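Thread on cushions, a subject on which I've apparently become the household authority.

Mustard orange is a colour you buy in March when the light's gone and you've stopped trusting grey. I paid 91 dollars for one cushion. Ulises Herrera asked if it came with a couch.
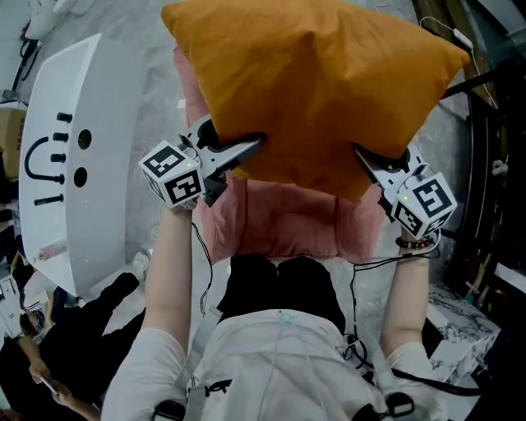
My position is that a cushion should be plumped from the sides, never karate-chopped down the middle. The chop makes it look like it's got ears, and I didn't pay 91 dollars for ears.

Next problem is where it lives. The grey couch was the safe choice. Beige was the coward's choice. I went with the pink armchair, upright, leaning on the back, like it's waiting for a dentist.

Pink and orange. My mother would've called the council.
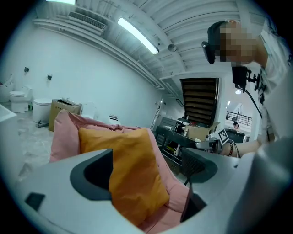 Waltraud Hollenstein reckons orange on pink is fine as long as you never add a third colour, and that the throw rug I've been eyeing off is a third colour.

The rug is olive. I've had the Esquivel tab open for 2 weeks.

Anyway, you can't sit in the chair now without moving the cushion, so everyone perches on the front edge and says it's very comfy.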